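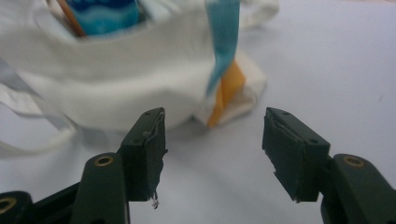 Holtorby is an animated television series about a family that runs a night bakery in a harbor town. It was created by Bartosz Kaczmarczyk, who also wrote most of the scripts and voiced the father, Culis. The series ran for two seasons of nine episodes each and was aimed at older teenagers and adults.

Premise
The show takes its name from the town where it is set. Each episode covers a single night shift, from the lighting of the ovens at 9 p.m. to the first customers in the morning. Culis wants to keep the bakery as his parents left it, while his daughter Detura would like to sell it and move inland. Most stories start with a visitor at the back door — a sailor who has missed his ship, a bride looking for a replacement cake, a tax inspector who can't sleep.
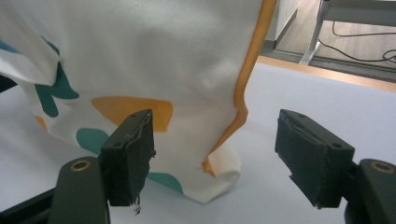

The town has no cars, and the reason is never given. Several episodes mention a flood that took place before the first season, but it is shown only once, in a short dream sequence.

Production
The series was made by Pietrzak, a small studio that had worked mainly on title sequences and commercials. Backgrounds were painted in gouache and scanned, and the characters were drawn digitally at a low frame rate. The pilot used 2000 drawings. Later episodes used 3000, and the difference is easiest to see in the crowd shots at the fish market.

Dialogue was recorded with the cast in one room, and some overlapping lines and coughs were kept in the finished episodes. The music is played on accordion and upright bass, except in "The Long Proof," which has no score.

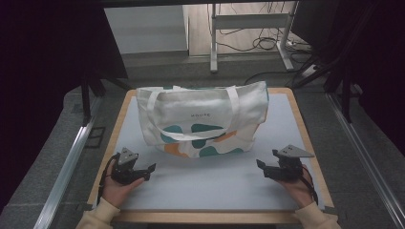 Broadcast and reception
The first season was shown late in the evening, starting in July. Reviewers liked the painted backgrounds and the slow pace, but several found the early episodes hard to follow without knowing how the family members were related. A short family tree was added to the opening titles in season 2.

The second season drew a smaller audience and the show was not renewed. Its last episode ends with the sale of the bakery still undecided. 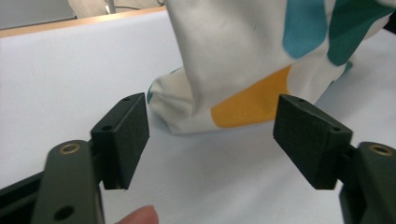 Main characters
Culis — the owner and head baker, voiced by Kaczmarczyk.
Detura — his daughter, who keeps the accounts and makes the deliveries by bicycle.
The Lodger — a retired ferry pilot who rents the attic and speaks only in the second season.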